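Kang Snack Table Set — paper, box and cutting mat

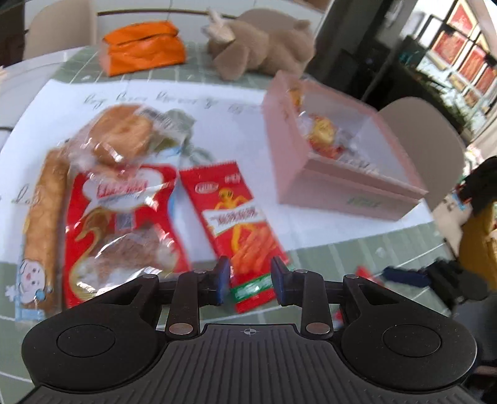
Catalogue no. 307, page 242

Table set for tastings, tuck shops, school fairs, small parties. You get the printed paper, the pink open box and the green grid mat. Food not included. Chairs not included, bear not included.

Short version: the mat goes down first, paper on top, snacks on the paper, anything that won't lie flat goes in the box. Clear up by folding the paper in on itself and tipping the crumbs out. Done.

THE PAPER
White, cursive handwriting print. One side only. Big enough to take a long bread stick, a bag of rolls and a couple of smaller packets side by side with the green still showing round the edges. Food safe on the printed side for wrapped goods. For unwrapped stuff put a plate or a bit of greaseproof underneath please, the ink is fine but butter goes straight through it.

Comes folded. Creases drop out overnight under a heavy book. Do not iron — we have had two customers iron it.

Sold in packs of 2 or by the roll (see below). The roll doesn't have the creases but you will need scissors and a straight edge, which the grid on the mat gives you.

THE BOX
Pink, open top, faint green lettering on the front panel. Stands at one side of the paper and holds wrapped bars, small packets, sachets. Card. Comes flat, four tabs, no glue. If a tab tears use tape on the inside.

Lettering is meant to be faint. We do get asked. A darker version was tried in April and people prefered this one.

Don't put anything greasy in it without a liner. Don't leave it in a damp shed.

THE MAT
Pale green, white grid. Wipes down with a damp cloth. Use it alone for icing, cutting sandwiches, wrapping presents, or under the paper so the table doesn't get marked. Rolled for posting, so lay it face down for an hour when it arrives. No hot pans. Warm trays OK if you put a folded tea towel under.

The squares are handy for spacing things out if you are doing one portion per person.

LAYING IT OUT
What Ketsara Wiriya does for our tasting afternoons, more or less:

Long things on the left, lengthways. Bagged rolls next to them, window side up so people can see what's inside. Round pastries behind, still in the clear bag, barcode left on (you'll want it if someone asks about allergens). Small bright packets in the middle where kids can reach. Box on the right.

Leave the far side of the table for bags and whatever the children have put down. Keep every wrapper until the end — ingredients are on the back, and somebody always asks after it's gone in the bin.

WHAT'S IN THE PACK
Printed paper, folded, 2 sheets
Pink box, flat
Green grid mat, rolled
One care card

OPTIONS
Paper only, roll — order as Cullier roll
Box only, flat — order as Promon box
Mat only — as 307 but write MAT in the notes
Full set — 307

Colours: box in pink only at the moment. Cream is finished and not coming back. Mat in pale green. Paper in white, no other print.

POSTING
Sets go out from Clerkine, usually next working day. The mat makes it a long parcel so it won't fit through a letterbox, someone needs to be in or give us a neighbour's number. Box only and folded paper only will go through the door.

Returns fine if the paper is unopened. Mats can come back if clean. We can't take boxes once the tabs have been folded, sorry.

BUYERS' NOTES
"Used it for the end of term stall, paper was the bit everyone liked. Kept one sheet for wrapping." — Fraser Kerr

"Mat took longer than an hour to go flat, more like a day. Otherwise good." — Osvaldo Vasconcelos

"Box smaller than I'd pictured. Holds bars ok, not crisps." — Leopold Oberholzer

Reply to Mr Oberholzer: yes, big crisp bags won't go in. Stand them behind.

STOCK
2,627 sheets of paper counted in on 2021-01-27. Boxes fewer, mats fewer still. If the mat shows as out you can still order the paper and box and we'll send the mat seperately, no extra postage.

Trade and school orders to Lewis Gourlay, put the page number on your order so he knows which listing you mean. Invoice available, ask before you pay not after.

See also: page 243 cake boards, page 245 greaseproof, page 250 paper bags with window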